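Bindwood Workshop Tidy
README for the notes and picture folder

Version of June 2023. Maintained by Orla Ní Mhurchú. Corrections go to Yaw Nyarko.

What is in here

Notes, lists and pictures about putting a cluttered workshop room back in order. The subject is the ordinary end-of-session work: picking hand tools up off the floor, getting them into trays, moving boxes out of the walking path and deciding what belongs on a table and what doesn't. The room is the one at Bindwood, with the plank floor. Material from the Pavavdale shed is kept in a separate folder and follows its own naming, so please don't merge the two.

The notes were started by Cormac Ó Flaithearta as a page on where things live. They grew when Gearóid Fahy added the tray lists, and they were put in their present order after the shelves were moved.

Folder layout

notes/ - plain text, one file for each session, written by whoever closed up
lists/ - what belongs in each tray and box
pictures/ - stills of the room and the work
old/ - anything replaced but not thrown out

File names start with the room, then the session number, then a short word for the job, such as floor, table or boxes. Use lower case and no spaces. If a session covered more than one job, use the main one and mention the rest in the first line of the note.

The activity

A session has two people in the room. Both work the floor first, then the tables, then whatever is stored underneath. Small tools go to a tray set down near where they were found, and the tray is carried back once it is full. This replaced the earlier habit of walking each tool to the shelf, which Donal Ó Riain timed over 16 sessions and found slow.

Trays lie flat on the boards while they are being filled. Tools with a long thin shaft go in last, laid along the tray so the ends don't stick out over the rim. Anything with a handle is lowered by the handle. Odd bits of tape and markers are left until the tools are up, then gathered in one go.
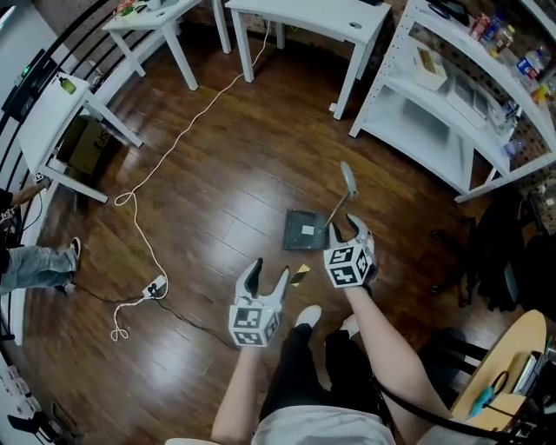

Cables are the exception to all of this. They stay where they are until the tools have been dealt with, then get coiled and hung by the door. Step over them in the meantime. We had a rule about coiling first, and dropped it after two sessions in July of the year before, when half the cables had to be run out again to finish the job.

Terms used in the notes

Tray: any shallow container with a raised rim. Colour isn't recorded unless two trays in the same note could be confused.

Hand tool: anything small enough to be lifted by its handle. The lists go into more detail where someone knew the proper name. Where they didn't, the entry says "metal tool" and should be left that way until it has been checked against the shelf.

Box: cardboard, unless the note says otherwise. Printing on the outside is no guide to the contents, as most of our boxes are reused. Go by the list.

Stray: an item that has no tray or box yet. Strays sit on a table until somebody claims them or they move to the Fontes cupboard.

Lists

There are 4 lists at present. The first two cover the hand tools and are in good shape. The third is for tapes, markers and labels, and still has some doubles in it from when we copied over the old Edby stocktake. The fourth is for the boxes stored under tables and is the one most often out of date. If you move a box, change the list the same day.

Known gaps

The notes say very little about the far end of the room, which was closed off for most of the period. Early notes use "bench" and "table" for the same piece of furniture. Some describe the floor before work started and some describe it afterwards, and the writer didn't always say which. Treat them as notes on what was present and don't use them to work out how long a job took. Donal's timings are in old/ with his own explanation.

Labels on trays have changed at least once, so match by the list entry when a label and a list disagree.

Adding to the folder

Write the note before you leave, even if it is only two lines. Say which job was done, what was left on the floor and which trays are full. Send new list entries to Yaw, who checks the spelling and adds them. Organise pictures by session and keep the original file alongside any cropped copy.

Use and sharing

Free to copy within the four groups that share the room. Anyone else should ask Orla first.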